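Ticket: Mountain cloth keeps rucking up, block pyramid leans
Queue: Playroom and craft tables
Opened by: Svenja Brinkmann
Assigned to: Volker Stöcker
Status: Waiting for requester

Hello all, me again, sorry! I'm after some help with the table that has the printed cloth on it, the blue mountain one. We put it down in October to brighten up the block corner and everyone loves it, but ever since then the little pyramids have been a nuisance. You know the one, three cubes along the bottom, two across the gaps, one on top. On the bare table it was dead easy. On the cloth the bottom row creeps apart while you're busy with the second row, and by the time the last cube is going on there's a gap you could post a letter through.

Things I've tried so far:

Ironing the cloth. Low heat, wrong side up, tea towel in between. It came out lovely and flat and stayed that way until lunch.

Turning it round so the black zigzag edge was at the front. No difference at all, and it looked wrong with the mountains upside down, so I turned it back.

Wiping the blocks. They're the plain wooden Jerby ones and I thought they might have gone slippery from all the hands. Barely damp cloth, then left on a towel overnight. They feel nicer but they still slide.

Taping the corners down. This helped more than anything, but the tape lifts after a day or so and then it picks up fluff.
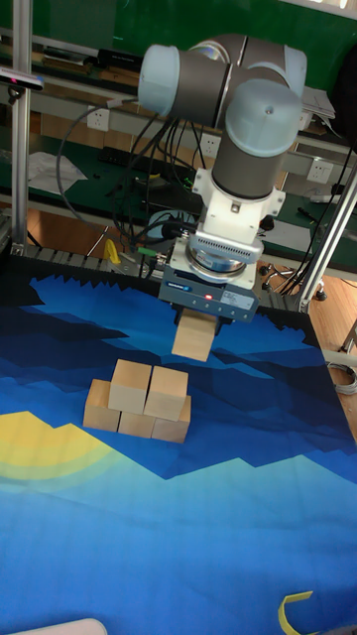

Svenja Brinkmann

So there's the pyramid with its last cube still in the air over it. All six are the same pale wood, no paint or varnish colour on any of them, in case that matters for the grip. I build a bit left of centre because that lands them on the blue part and the mountains make a nice backdrop. I do wonder if the big yellow moon on the left (or sun? we've had arguments) is printed thicker than the rest, the cloth feels stiffer there when I run my hand over it. Could that be pulling the whole thing to one side?

Anyway, what would you try next? I don't want to give the cloth up if I can help it.

Reply from Volker Stöcker, 14:20

Hi Svenja, I don't think it's the moon. My money's on the cloth moving over the table top. Can you do a quick check for me? Put your palm flat in the middle and push gently away from you. If the whole cloth travels, it needs something grippy under it. If only the top ripples, it's creased from storage and wants another go with the iron.

Also, what's the table been cleaned with? If it's Lisolik, that leaves a bit of a film unless you go over it with plain water afterwards.

Reply from Svenja Brinkmann, 15:05

The whole thing travels! I pushed and the far edge went with it. And yes, Lisolik, every evening, and no, I had no idea about the water. Oops. I've washed the table top down twice now and it squeaks when you rub it, so that's something.

Waltraud Hagedorn has a roll of Wegener drawer liner in her cupboard, the bobbly rubbery sort, 90 cm wide. Would that do or will the bobbles show through?

Reply from Volker Stöcker, 15:40

Drawer liner's fine. Cut it 7 cm smaller than the cloth all the way round so it doesn't peep out, and pull the cloth smooth from the middle towards the edges. If you can feel the bobbles through it, swap to the flat kind, Birgit has ordered that before and will know the number. Leave the tape off for now, or we won't know which bit fixed it.

Reply from Svenja Brinkmann, 16:30

Liner's cut and down, a bit wonky along one side but the cloth covers it. I can just about feel the bobbles with a fingertip. I'll build on it for a few days and let you know, so please don't close this yet!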